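1/ Upkeep notes on a two-armed robot that lives entirely in a rendered house. Velia never leaks oil, never needs a bearing and has still eaten most of my month. A thread.

2/ The setup. Velia is the robot: two arms, two grippers, a base that rolls. Oprea is the house. Gidirov is the simulator both of them run in, and also the word I mutter at the monitor. The job is carrying a tray from one part of the house to another. Waiters do it with one hand.

3/ First thing I check after any update is doorways. A doorway has two widths, the one you see and the one the collision mesh believes in. They are supposed to be the same. Fit your robot to the second one.

4/ So I park the head camera at the little room off the carpet, tilt it down and look at the trim, the threshold and where the open door ended up. Then I switch on the collision view and find out what kind of day it's going to be.
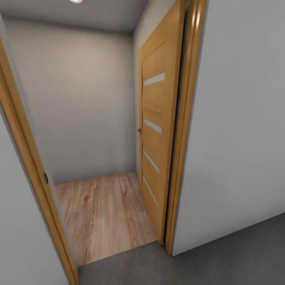 Nedimum, January

5/ That kind of day, then. The door was open and back against the wall in the pretty view. In the physics view it was shut. Velia, being honest, refused to drive through a closed door. I, being less honest, had already blamed the path planner in writing.

6/ Cause: the door's visual and its collision shape hung off different parents in the scene file. Swing one and the other stays home. Ten characters to fix and a whole evening to find. I have hung real doors faster, and I am bad at hanging doors.

7/ While I was in there: the carpet-to-wood threshold. Looks flush. Had a 2 mm lip in the mesh. You would not think a robot with no weight to speak of could trip on something that isn't there, but she managed it with a tray in her hands.

8/ Next came the lift pose, which I tune in the garage. Lots of bare floor, plain walls, nothing to hit. Apart from the red coupe, which I have come to think of as a very expensive depth cue.

9/ Procedure, for whoever inherits this:
put the tray on the concrete
bring one gripper down outside each long side
stop
look at it from the head camera before closing anything
The "stop" is the part I skip, and the reason I have a folder called TRAY_THROUGH_FLOOR.

10/ Check the two sides against each other. If one gripper sits a touch lower than the other, decide whether you're seeing camera perspective or a bad wrist offset. Read the joint values. Do not squint at it for an hour and then nudge the camera until it looks right. (I have a folder for that as well.)

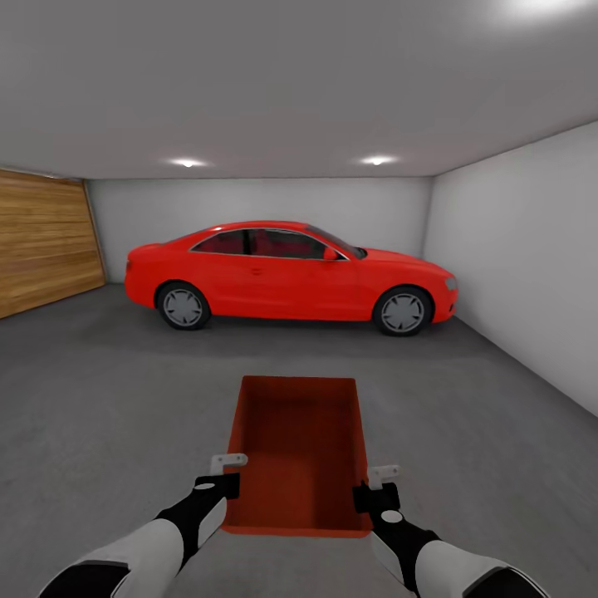
11/ Grip force. The default squeezed hard enough that the solver panicked and fired the tray at the ceiling. I brought it down a little at a time until the tray stayed put through a full turn of the base. Then I went one notch back up for luck, which is a technical term.

12/ Contact settings get wiped whenever the tray asset is reimported. Every time. There's now a script that puts them back, and a sticky note telling me to run the script, and a second sticky note on the first one.

13/ Speed. The house came in at 2914 collision shapes, a good share of them spent on things Velia will never go near. Chair legs had more geometry than her elbows. I merged and simplified down to 1228 and a reset went from "make tea" to "think about tea."

14/ Careful with that, though. My first pass simplified the staircase into a ramp. The planner was delighted. Velia has wheels and ambitions, and I had to put the steps back before she acted on them.

15/ Keep the glass, too. I'd stripped the collision off the panels by the stairs since they barely show up in the depth image, and then a forearm went through one like a ghost with a delivery. Back on the list they went.

16/ My last check of a session is the long carry across the main floor, dining table on one side, stairs ahead. I watch the near edge of the tray. If it sags toward the planks, one wrist is drifting and I go back to post 10, where I apparently live.
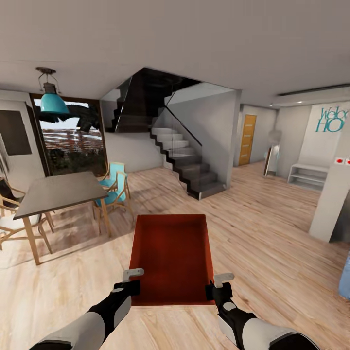 Main floor carry check: tray up, stairs ahead, turquoise lamp over the table.

17/ Full routine is doors, thresholds, lift pose, grip, carry. Up to 20 minutes if nothing is wrong. I'll let you know if I ever get to time one of those.

18/ Someone asked whether I'd share the contact script. Yes, once I've taken the swearing out of the comments. Sunday, maybe.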